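Textile Care and Household Linens
Unit 6 handout: Blankets and other pile fabrics
Instructor: Karlijn Jansen

Reading for this unit: the chapter on pile fabrics in the course packet, and the two pages on care labels. Bring your burn-test notes from Unit 5 to the lab.

1. What a pile fabric is

A pile fabric has a base and a raised surface. The base is woven or knitted and gives the cloth its strength. The pile is made of yarns or fibers that stand up from the base. If the loops are left whole, as in most bath towels, it is a loop pile. If they are cut, it is a cut pile. Velvet, corduroy and most plush blankets are cut pile.

Fleece starts as a knit. The surface is brushed with fine wire rollers until fiber ends pull free, then sheared to an even height. Some books list it with the pile fabrics and some with the napped fabrics. For the exam, either is accepted if you describe the process correctly.

2. Nap direction

Pile leans one way. Stroke it with your hand: the smooth direction is "with the nap" and the rough direction is "against the nap." Color looks darker when you look into the pile and lighter when you look along it. Two panels cut in opposite directions from the same bolt will look like two different shades when sewn together. Mark the direction on the back with chalk before cutting.

3. Printed and woven patterns

A printed pattern is put on after the cloth is made. On plush it often reaches only part of the way down the pile, so the ground color shows when you part the fibers. In a woven pattern the yarns themselves are colored, and the design usually shows on the back in some form, often with the colors reversed.

Large motifs need a clear repeat. The repeat is the distance from one point in the design to the same point in the next copy. Measure it both down and across.

4. Washing

Most plush blankets sold now are polyester. Polyester takes up little water, dries fast and does not shrink much at normal wash temperatures. Heat is the main risk. A hot dryer can soften the fiber tips and leave the pile harsh, and the damage can't be undone.

Wash alone or with other synthetics, cold or warm, gentle cycle.
Use half the normal amount of detergent.
No fabric softener. It coats the fibers and flattens the pile.
Tumble on low, or hang over two lines so the weight is shared.
Shake out and brush with the nap while slightly damp.

Cotton terry shares almost none of these limits. Wool blankets are covered in Unit 7 with Notburga Koller, who will also take the felting lab.

5. Storage

Clean before storing. Fold loosely, and refold along new lines every few months. Pile crushed under weight for a long time may not recover fully, though steam from the back will lift most of it. Plastic bags are fine for polyester if the blanket is fully dry. Use cotton bags for wool and silk.

6. Lab task

Take one swatch from the Kotetti set and one from the Baumgartner set. For each, record the base (woven or knitted), the pile type, the nap direction and whether the pattern is printed or woven. Swatch 367 has lost its label, so leave the fiber line blank for that one. Lab sheets are due in April, before the break.

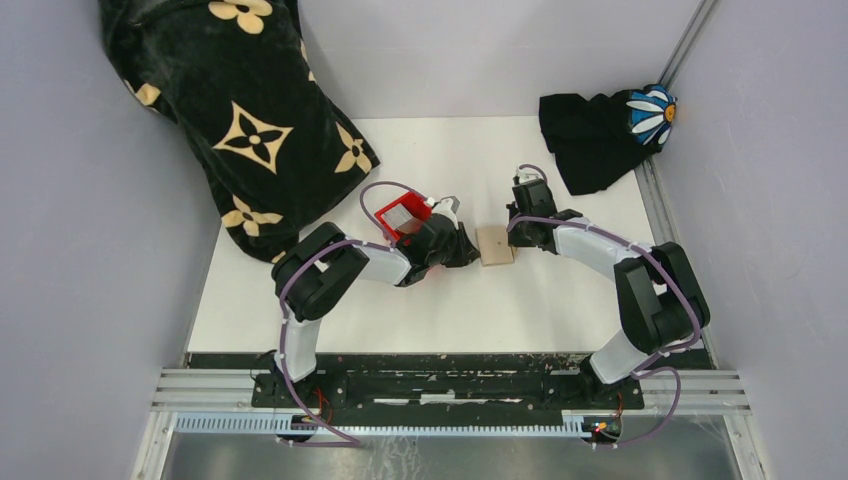

Why does a plush blanket lose its softness after a few trips through the dryer?

The heat is usually set too high. Polyester fiber tips soften and stick together, and they stay that way once they cool. A low setting and a shorter cycle will prevent most of it.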